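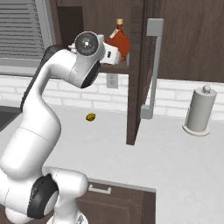
By April the arm had a name (Ayele, my idea) and a simulated kitchen to mess up, and it had gone for the bottle 37 times. Jozefína ran the sim from her garage while I typed and ate her crackers. We wanted it to learn bottles first, then the lemon, which rolls, the little traitor! 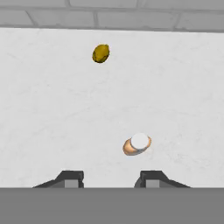

Hartmut wrote back at midnight that we should forget lemons and fix the grip force, and did we want his old Skoltov motors for the real one? We did, oh, we did. I drove over in my slippers.
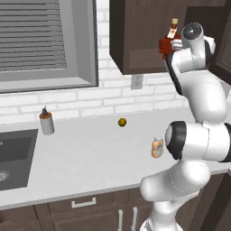
So then we had motors, two of them humming on the workbench, and Jozefína changed one number and hit run again. "Come on, Ayele," she whispered, and I put down the crackers.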